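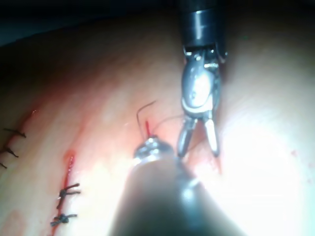 ## A Very Small Knot

Sânziana Grecu has tied 2810 knots since she began keeping a notebook, and she would like to discuss perhaps four of them. The others, she says, were "fine," a word she pronounces the way other people say "moldy."

A stitch is a homely thing. Anyone who has sewn on a button knows the general idea: thread goes in, thread comes out, you make a loop, you pull, you swear. Move the job to a patch of tissue at the end of a long shaft and the idea stays the same while the swearing gets quieter. A fine dark strand curls into a little hook. A pair of slim metal jaws hangs open over it like a heron deciding about lunch. Somewhere in there is a knot, if everybody stays calm.

Grecu teaches suturing at Udberg, in a room up 52 stairs with one good chair. Her students arrive wanting to be fast. She starts them on bootlaces, at a table, with their own ten fingers, and several take it personally.

"They think the hard part is the pulling," she told me over a terrible coffee in June. "The hard part is the loop. The loop wants to lie down and be somewhere else."

Indira Amin, her former student and present rival, disagrees. Amin holds that the hard part is the tail, the short end you have to go back and find, and she has given a 600-slide lecture on the subject. Grecu attended and reports that it had a strong middle.

I was allowed one attempt, on the bootlace. It took me most of a morning and produced something Grecu turned over twice and then put in a drawer. She did not write it in the notebook.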